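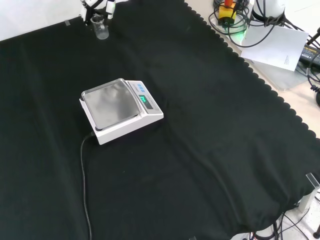
5.2 Readings taken too early

We should admit that the failure we spent the longest on was a very ordinary one, and that we blamed the scale for it well into February. Of 40 placements in the Stolham series, 7 gave a weight that did not agree with the check weighing Liis Koppel did by hand afterward. The glassware was never dropped and the arm raised no fault, so the log looked perfectly healthy — and that, of course, is how it got past us for as long as it did.
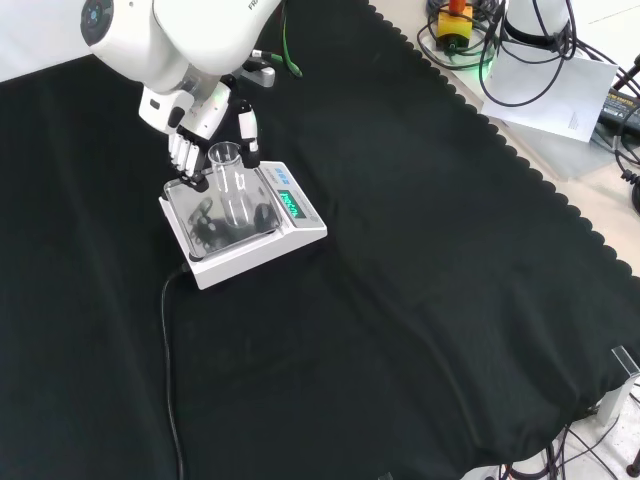
5.3 What we think went wrong

The controller called a placement finished once the fingers had been told to open, without checking that they had let go. If a fingertip was still touching the glass when the display was read, it could push down on the pan or carry part of the load, and we found errors in both directions. Lionel Chevalier suggested early on that we look at the side of the vessel and stop staring at the numbers, and we wish we had listened sooner, as it would have spared us a very thorough but quite unneeded recalibration.
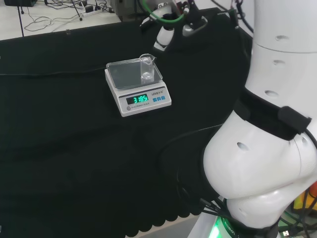 We also looked into drafts and the slope of the table, and neither explained the pattern. Adding a wait of 18 seconds before the reading did nothing for us either, which makes sense in hindsight: a finger that is resting on the glass will happily go on resting there. Figure 4 shows how close the contact can be while the display is lit and looks entirely believable.

Figure 4. Black fingertip against the glass vial on the weighing pan, with the display at 93.08. 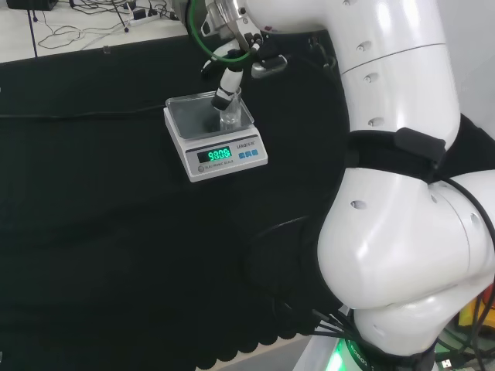
5.4 Changes to the routine

The arm now backs away by 45 mm before any weight is recorded, and the reading is thrown out if the gripper reports less than its full opening. We kept the old log format so that the Domaston runs can still be compared with these.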